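Ticket 87: Speaker labels swapped in the joint testimony recordings
Project: Dunon Oral History Archive
Opened by: Maeve Ó Ceallaigh
Assigned to: Diarmuid Tierney
Priority: High
Status: Resolved, one item left open

Report (Maeve)

A reader wrote in to say that the English transcript of session 31 has the wrong names next to the answers. This is one of the joint sessions, where a person from each side of the conflict tells the same events in turn. The transcript on the public page gives the account of the checkpoint killings to the wrong speaker. I listened to the first part of the audio and the reader is right. The words are fine. The names are switched from the first break until the end.

This can't stay up. Both speakers agreed to take part on the condition that their words would not be edited or assigned to anyone else. One of them still lives in the same district as the families named.

Steps to reproduce:
Open session 31 on the public site. Choose English. Play from the first break and follow the transcript. The label says Speaker A when Speaker B is talking.

The original-language transcript for the same session looks correct to me, but I only read that one slowly, so someone else should check.

Comment (Diarmuid)

Confirmed. I have taken the English transcript for 31 offline and left the audio up. The page shows a short notice that the text is under review.

The original-language file is correct in the database. The labels go wrong when the translated file is imported through Plarano. The import drops the pause marker at the break and starts the speaker order over again. If the same person was talking before and after the break, the labels flip and stay flipped.

Comment (Siobhán Kinsella)

Does this touch other sessions? We have 47 joint recordings and most of them have at least one break.

Comment (Diarmuid)

Only those imported after the November update. Before that we loaded the translations by hand. I'm running a compare between the two language files for everything loaded since. It checks the label on each paragraph, so it won't catch a case where the paragraphs themselves don't line up.

I also tried turning off "merge short turns" in Plarano and importing 31 again on the test server. Same result. 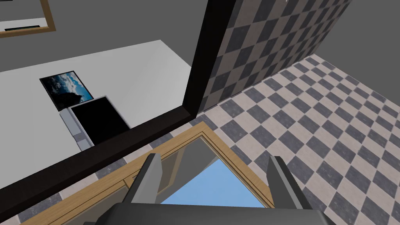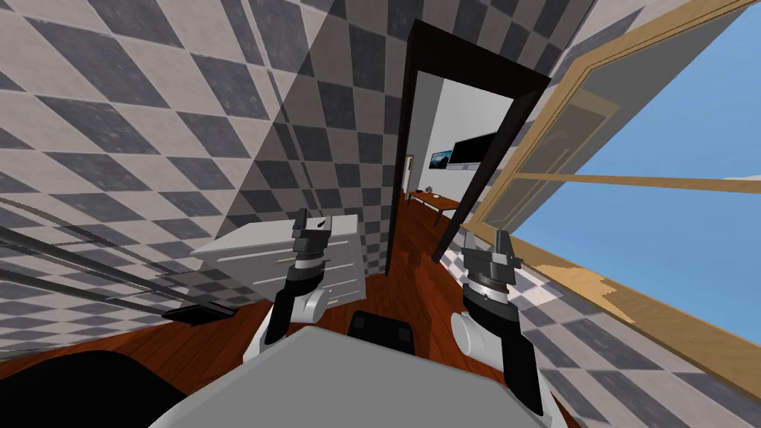 Comment (Diarmuid)

Compare is done. It found 2 sessions with flipped labels, 31 and the one recorded with the two former teachers. I have pulled the English text for the second one as well. Nothing else came back with a mismatch.

Cause is what I thought. The importer treats a break as the start of a new file. Fix is to write the speaker code on every paragraph before import, so it never has to guess. I changed the export template to do that.

Comment (Catríona Mulligan)

I did the English for the teachers' session and can check it against my own copy, which has the initials typed in by hand. Please don't put it back until I've read it through. There is a passage near the end where one of them quotes the other at length, and it will look like a mistake to anyone who is only comparing labels. It isn't one.

Also, the phrase "our people" comes up all through 31. With the names swapped it means the opposite community every time. If anybody has quoted from the page, the quote will be badly wrong.

Comment (Siobhán)

The school pack quotes from 31. Dymphna, can you look?

Comment (Dymphna Hegarty)

Checked. The pack has one passage from 31, and it comes from before the break, so the name is right. The Doherty lecture handout has a longer one from after the break and that is wrong. I've replaced the handout on our site and written to the people who asked for copies. I can't do anything about printed ones.

Comment (Diarmuid)

Both sessions re-imported on the test server with the new template. Labels match the original-language files all the way through. Waiting on Catríona.

Comment (Catríona)

Read both in full with the audio. The teachers' session is good to go. In 31 there was one more error -- a single line of crosstalk given to Speaker A that belongs to B. It was wrong in the original-language file too, so it has nothing to do with the import. I fixed it in both languages.

Comment (Diarmuid)

Both are live again as of 2014-03-02. Each page has a correction note under the title saying that the names were reversed in an earlier version. Maeve wrote the wording and both speakers in 31 have seen it.

Left open: Cedel still holds a cached copy of the old English text and returns it in search results. I've sent them a removal request. I'll close this when the old text stops coming up.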